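直せるものを直させてくれ、という話

掃除機のフタの爪が折れた。爪だけ。長さにして小指の先くらい。それで本体ごと買い替えですと言われたのが1月のことで、まだ腹が立っているので書く。

メーカーはDrirnell。べつに悪い会社だと思っていない。吸うし、静かだし、前の機種も長くもった。でもサポートの返事は二行で終わり。「当該部品の単体販売は行っておりません。買い替えをご検討ください」。検討って。何を。

爪の値段を考える。樹脂のかけら。原価なんて知らないが、仮に500円で売ってくれたら喜んで払う。送料も払う。それが売っていない。ないというか、倉庫にはあるんだろう、きっと。修理センターに送れば「フタ一式交換」になって、見積りが本体の半額を越える。だったら新品のほうが、と誰でも思う。そう思うように値段がついている、と言いたくなる。

同じ職場のUsha Thampiさんに愚痴ったら、彼女のほうがひどかった。Dindonの炊飯器、内ぶたのパッキン。ゴムの輪っか一本が生産終了で、釜もヒーターもまだ元気なのに粗大ごみ。14年使ったそうだ。14年使える物を作った人たちに失礼だと思う、と彼女は言っていて、これは本当にそうだと思った。設計した人は泣いていい。

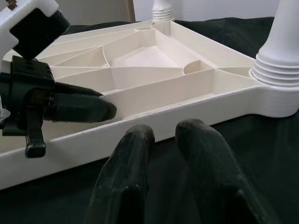 で、部品の保有期間の話。製造をやめてから何年かは部品を持っておく、という目安があるのは知っている。ただ、あれは多くの場合「修理のために持っておく」であって「客に売る」ではない。ここの差がでかい。持っているけど売らない。売らないから素人は直せない。直せないから捨てる。ドライバー一本で済む作業なのに。

安全の問題がある、と必ず言われる。わかる。電源まわりやバッテリーを素人にいじらせたくないのは当然で、そこまで開けろとは言ってない。フタの爪。パッキン。つまみ。キャスター。こういう、外れても誰も感電しない部品の話をしている。そこを一緒くたにして「安全のため」と言うのはずるい。線を引くのが面倒なだけじゃないのか。

在庫の費用もある、と言うのはXimeng Yinさん。昔、家電の物流にいた人で、小さい部品ほど管理が高くつくらしい。棚、品番、問い合わせの電話。爪一個売るのに人が何人も動く。なるほど。これは反論しにくい。しにくいが、だったら図面を出してくれと思う。寸法だけでいい。売れないなら作らせてくれ。町の工場でも、器用な人でも、作れる人はいる。作ったものが割れても文句は言わない、と一筆書いてもいい。

駅の向こうにChettiarという修理屋がある。看板は時計とかばんだが、頼めば何でも見てくれる。店主のSenthil Gowdaさんに爪を見せたら、ああこれね、という顔をされた。同じ機種の同じところが折れて来るのだそうだ。ということはメーカーだって知っているはずで、それで部品を売らないのはどういうことか。店主は怒っていなかった。慣れているだけですよ、と。こっちはその慣れがつらい。

結局、廃品から取ったフタを付けてもらった。色が違う。本体が紺でフタが灰色。みっともないと家族には言われたが、けっこう気に入っている。普通に動く。掃除のたびに、これが新品を買わずに済んだ分か、と思う。貧乏くさいのは認めます。

値段の安さに慣れすぎたこっちの責任も、ないとは言わない。自分だって壊れたイヤホンを何も考えずに捨てた。延長コードも。安いから、で終わり。直す値段のほうが高いのが普通になって、直すという選択肢が頭に浮かばなくなっている。ただ、消費者の意識が、というところに話を落とすのは嫌だ。意識があっても部品がなければ直せないんだから。順番が逆。

やってほしいことは単純で、折れやすい外側の部品に品番を振って、説明書の最後のページに載せる。それだけでもかなり違う。Binowという小さい扇風機のメーカーが実際にやっていて、羽根も首のネジも台座のゴムも一個から買える。サイトは古臭くて使いずらいし、届くのも遅い。でも届く。茶封筒で、ネジが2本。うれしかった。次に扇風機を買うときもあそこにすると思う。広告より効いてるんじゃないか、あの茶封筒は。

大きい会社は大きいから難しい、と言われれば、まあそうなのかもしれない。でも小さい会社にできていることだ。せめて問い合わせの返事から「買い替えをご検討ください」を消してほしい。こっちは直したくて連絡しているので。

Drirnellには先週もう一回メールを出した。フタの爪の寸法を教えてください、とだけ書いた。返事はまだ来ていない。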